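Getting Burnt-On Food Off Your Pots (and Keeping It Off)

Posted 8th February in Kitchen

I ruined a pot of rice last week. Properly ruined, black all the way across, and the smell got into the curtains. I'd gone to answer a message and then somehow I was cleaning out the junk drawer, and by the time I came back there was a little wisp of smoke coming out from under the lid.

So I've been scrubbing, and I thought I'd write down everything I know on the subject, since a few of you asked after my post on oven racks. Most of it I learned from my grandmother and the rest I learned by wrecking things.

First, let it cool

Please don't run cold water into a screaming hot pan. I know it makes that satisfying hiss! But thin pans warp, and once the bottom has a belly in it the thing will spin on a flat cooktop forever. Enamel can crack too. Put it on a trivet, walk away, have your dinner.

The plain soak

Half of what looks like a disaster comes off with hot water, a squirt of dish soap and an hour of being left alone. Oatmeal, mashed potato and anything with flour in it are the exception to the hot part. Starch gets gluey in hot water, so I use cool for those and scrape with a wooden spoon first. Same with egg and cheese (cool water, always, or you'll be picking strings of cheese out of your brush until spring).

The baking soda simmer

This is my go-to for stainless steel and enamel. Cover the burnt part with water, add a couple of big spoonfuls of baking soda, bring it up slowly and let it bubble for 15 minutes or so. Stay in the room, it can foam up. Nudge the black bits with a wooden spoon while it goes and you'll feel them start to lift. Turn it off, let it cool down, pour it out and wipe.

If there's still a shadow left, make a paste with more baking soda and just enough water, smear it on, and leave it overnight. My rice pot needed two rounds of this plus a good hard rub with a nylon scrubber, and I was grumpy the whole time.

Don't do the simmer in plain aluminum. Baking soda turns it dark and dull. For those pans I go the other way and use something sour: water with a good glug of white vinegar, or the squeezed-out halves of a lemon, simmered for ten minutes. It brightens the metal up beautifully, especially in old saucepans that have gone gray inside from years of boiling eggs.

Oh, and please don't mix the baking soda and the vinegar together in a jug. I did it for years because the fizz looks so busy. The two cancel each other out and you're left scrubbing with slightly salty water. One, rinse, then the other if you need it.

Nonstick is its own thing

No steel wool, no powder cleaner, no knife tips (I can hear you). Warm water, dish soap, soft sponge, and if something is really stuck, simmer a little plain water in it for a few minutes and try again. If the coating is flaking, let it go. I hung onto a peeling Stenetti skillet for far too long because it had been a wedding present, and eggs stuck to it like wallpaper anyway.

Cast iron

Coarse salt and a folded rag. Pour in a small handful while the pan is still a bit warm, scrub in circles, tip it out, rinse fast and dry it on the burner. Then wipe on a tiny bit of oil, much less than you think, and wipe most of it off again. A sticky pan means too much oil. I've heard people say soap will ruin the seasoning, but a drop of ordinary dish soap has never hurt mine.

The outside and the handles

Everyone forgets the outside! Grease cooks on around the rivets and under the rim, and it turns that brown color that never seems to come off. An old toothbrush and baking soda paste will get into the corners. Do it while you're listening to something good, it takes a while.

Colored rims and handles need a gentler touch. Check what they're made of before you put them in the oven or use anything scratchy on them. Pale ones especially show every drip of tomato sauce, and I wipe mine down as soon as they're cool enough to touch.
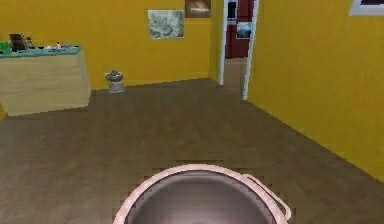

Picture: Mavov Home Library

A round pot with a pink rim like this one would look so cheerful on my stove, but I'd be in there with a damp cloth after every single meal. For tea or sauce stains on light enamel, try the baking soda paste and a soft cloth, and give it ten minutes before you rub.

Rainbow marks and white spots

Those oily-looking blues and purples inside a stainless pot are just from heat, and the chalky white spots are minerals from your water. A splash of vinegar swirled around will take care of both. Rinse it, dry it with a towel, finished. If you live somewhere with very hard water you'll be doing this often, so keep a little bottle by the sink. Mine is an old Careo syrup bottle with a pour spout.

Stopping it before it starts

Turn the heat down. That's the big one for me. I used to cook everything on high because I was hungry, and I burned something every week. Medium does nearly everything. Thick soups and chili want a stir right down into the corners, and a wooden spoon with a flat end is better at that than a round one. If you feel it catching on the bottom, don't scrape! Pour the good part into a clean pot and leave the burnt layer where it is, and the soup usually won't taste of it.

Milk scorches less if you rinse the pan with cold water first and don't dry it. My grandmother swore by that one and I still do it every time I make pudding.

And set a timer, even for rice. I have one stuck to the fridge now. It cost me $3 and it has the most horrible beep.

Next time I'll do wooden spoons and cutting boards, including how to get the onion smell out. If you have a trick for the brown ring under a frying pan, leave it in the comments, I've got a skillet here that's beaten me so far.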